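Automatización de tareas de menaje (hostelería)

Se llama así al uso de brazos robóticos para colocar, colgar o guardar vajilla, un trabajo que en los hoteles siempre ha sido cosa de manos. Escribo esta entrada porque llevo 9 años en el office del Trevow, y del tema se habla mucho sin haber secado una copa en la vida.
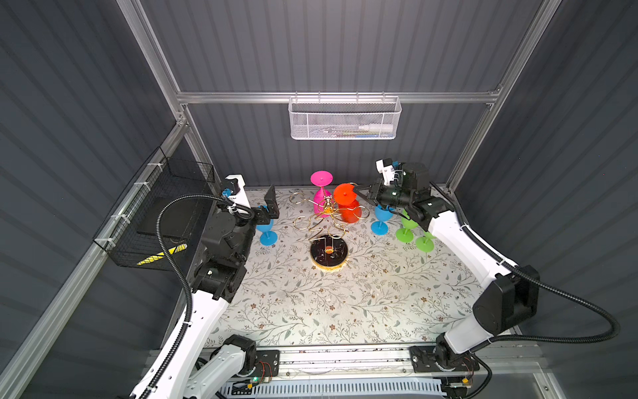 Dos brazos robóticos junto a un soporte dorado y copas de silicona de colores.

Colgar copas boca abajo parece una tontería, ¡y no lo es! Hay que girar la muñeca, buscar el hueco y soltar sin tirar la de al lado. En el Trevow pasaban de 80 por turno - en diciembre, over 80 se quedaba corto, como decía el letrero en inglés de la cocina - y las muñecas lo notan. Lo que más cambia cuando entra un sistema como el Vusoretti es el reparto del día: menos rato de pie repitiendo el mismo gesto
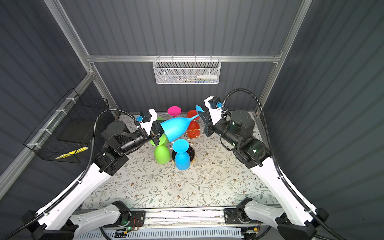 y más rato revisando, reponiendo y atendiendo avisos, que también cansa, pero de otra manera. A mí me costó soltar el trapo, lo confieso.

La formación es el punto flojo. En Bruster dieron siete horas para toda la plantilla y a las 51 personas nos supo a poco (yo estuve allí de refuerzo). Quien más sabe de copas suele ser quien menos ha tocado una pantalla, y conviene sentarse con esa gente antes de fijar los turnos.

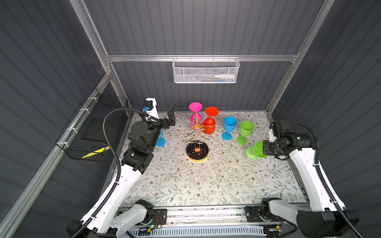 Shim: en mi hotel nos prometieron que nadie perdería horas y de momento se ha cumplido, pero el plus por turno partido desapareció sin avisar. Eso también habría que ponerlo en la entrada.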